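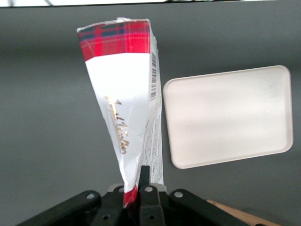 White bag with a tartan band across the top and gold script on the front.

Been meaning to write down how we stopped spending so much on food during long drives. Posting it in pieces as I get time.

For years our rule was to stop when somebody got hungry. On the road from Flallham to my sister's place near Trusasthorpe that meant gas stations, and gas stations meant paying double for everything.

The drive is more than 400 miles. We do it four times a year with two kids. In May I finally kept the receipts, both directions, and added them up at the kitchen table. I won't post the total. It would have covered a set of tires.

Most of it was drinks. I would have guessed burgers. Drinks at every stop, for everyone, and half of them rolling around on the floor mats when we got home.

So drinks were the first thing to change. Everybody gets a refillable bottle with their name on it in marker. We fill them at home and again at the rest area past Skinner, which has a decent fountain inside by the maps.

The one on the outside wall tastes like pennies. Skip it.

Second change was lunch. I pack it the night before. Sandwiches in the flat container, apples cut and put back together with a rubber band so they don't brown, boiled eggs if anyone will eat them. My son will not.

Don't pack anything with mayo unless you have a real cooler. We have a soft one and it gives up after a few hours, even with two ice packs.

Third change was harder. The kids like picking something out, and so do I. Taking that away made the trip feel longer for everybody and we heard about it all the way to the state line.

What we do now is one store stop each way. Each person has seven dollars and can spend it on whatever they want, no comments from the front seat. If they don't spend it they keep it. My daughter has spent hers exactly once.

I got the set amount idea from Imke Böttcher, who I used to work with. She did it with her boys on ferry trips. Hers got less than mine do, but this was a while back.

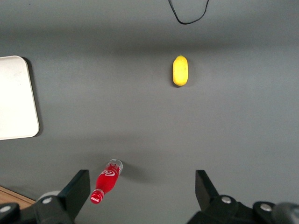 Is it cheaper to buy snacks at a grocery store along the way?
Usually, if the store is close to the exit. We use the one in Skinner, two minutes off the highway, and the same chips cost a lot less there than at the pumps. Past five minutes or so I wouldn't bother.

Someone asked about breakfast. We leave at 5:30 so nobody wants any. I put dry cereal in cups with lids and hand it back when they wake up. Milk waits for the first stop.

Also asked: coffee. I bring a thermos. My husband buys his. We have agreed not to discuss it.

Things I tried that didn't work: a big tub of trail mix (everyone picked out the chocolate by Skinner), freezing the juice boxes (still solid at noon), and grapes in the cup holder.

Things that did work: a roll of paper towels in the door pocket, a grocery bag tied to the headrest for trash, and putting the snack bin where only the front passenger can reach it.

We did the whole trip this way over Labor Day weekend. Food on the road came to less than a third of what it was in May. Traffic was bad around the Wirkirden bridge and we sat there almost an hour, and that's when the eggs got eaten.

Updating the thread Sep 11, 2019 to add the cooler answer, since a few of you asked. It's a no-name soft one from a yard sale. I don't recommend it. If I find a better one before Thanksgiving I'll post it.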